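# Swapping the fingers on the Zorkport two-arm cell

New orange fingers are the best cheap upgrade we've made to this cell, and you can fit a full set before lunch! 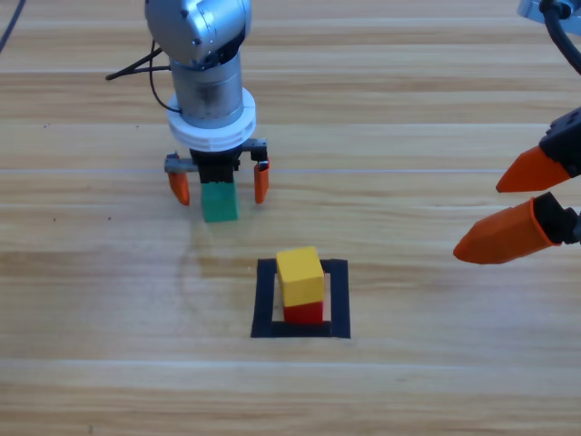
Start with the left arm. It carries the white collar between wrist and gripper, and that collar has to come back on in the same position, so put a pencil tick across the joint first.

1. Park both arms and cut power at the Rasitz box.
2. Unplug the gripper cable and lay it clear of the wrist.
3. Take off the old fingers but leave the brackets alone. (I pulled them once and lost an evening to realignment.)
4. Fit the new pair finger-tight, close them on a block, then snug the screws.
5. Power up and run `home_grip`. Our left gripper reads 3,496 fully open and 1,271 on a block. If yours is off by more than 153, back the screws out and reseat.

Same again on the right arm.

Now the fun part: load the Orlow stacking routine, put the blocks out and let it build inside the black square. Run it at speed 300 for the first few stacks and watch the fingertips as they come down. Ours scraped the table until I raised the Z offset a hair.

Retighten everything after a day of running. The Kushwaha screws do creep.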